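Hindari purifier cell: setup and upkeep notes
Maintained by Aisyah Setiawan. Last edited 2018-09-05.

Covers the humanoid unit in the Hindari cell, the air purifier it works against, and the desk next to it. Recording format and file layout are in the Petek README and are not repeated in this file. 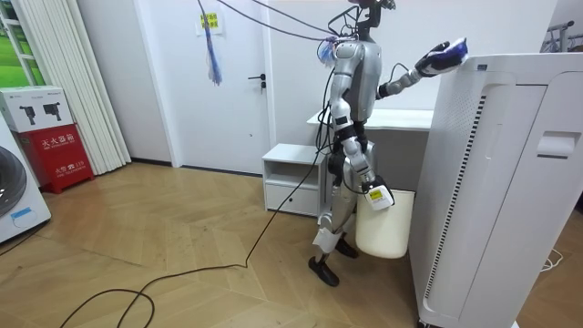
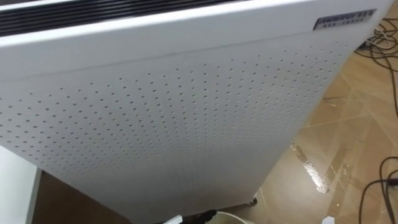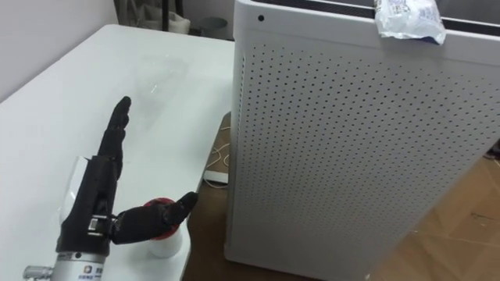 Fig. 1: room view, robot at the purifier (first); purifier top and front panel (second); dark hand beside the red-capped bottle on the table (third).

Contents of this release

Episodes: 652
Episodes rejected at review: 17
Tasks: 9
Log entries for the cell, including calibration runs: 886

Rejected episodes stay in the archive with the flag "hold" set. Do not delete them. The log refers to them by number.

Layout

The purifier stands right beside the desk. It is the reference object for the cell, so the desk is set first, the purifier second and the robot last. The unit has casters and will creep when the hand leans on its top edge. Check its position at the start of every session and again after any task that touches the casing.

Bottle tasks start with the bottle near the purifier side of the desk. Keep the cap color the same within a batch.

End effectors

The two arms are fitted differently. The left carries the dark multi-fingered hand and is used for contact with the purifier and for small items. The right carries the white gripper and is used for the bucket. Swapping them invalidates the arm calibration and is not supported by the current config.

Gripper: hold the bucket by the rim. Close to contact, lift a little, wait for the reading to settle, then lift fully. If the rim slips, clean the pads before raising the force limit.

Hand: run the open/close cycle before loading a task. All fingers should reach full extension together. If the thumb lags, re-home it alone. If it still lags, stop and log it. Do not correct for it in software - this was tried in the Altden cell and the offset drifted within one session.

Cables

There are two runs, one overhead from the head and shoulders and one along the floor. The floor run is the one that causes trouble.

- Lay the floor cable in wide loops. Tight coils pull at the back connector when the robot turns.
- Keep it out from under both feet through the full turning range.
- Walk the overhead run by eye with the arms raised. There should be slack at the shoulder in every pose.
- Purifier-side cables are a separate matter. Move them clear before rolling the unit.

Start of session

1. Power on with both arms down.
2. Check the emergency stop from the operator side.
3. Home the arms, then the hand, then the gripper.
4. Run the reach test to the purifier top edge. Stop short of contact on the first pass.
5. Record the reach error in the log. If it is out of tolerance, move the purifier back to its marks and repeat once.

Known issues

The head view picks up glare from the floor and from the desktop. Exposure is locked per session, so set it with the room lights on and leave the lights alone after that.

The perforated front panel confuses the stereo matcher at steep angles. Depth values on the panel should be treated as unreliable. Use the casing edges instead.

The wrist label on the hand side is not a calibration target. An early version of the Retalari scripts treated it as one. Update before running.

Pending

Replacement gripper pads, due in November. The force limits will be measured again once they are fitted, and the table in the config will change with them.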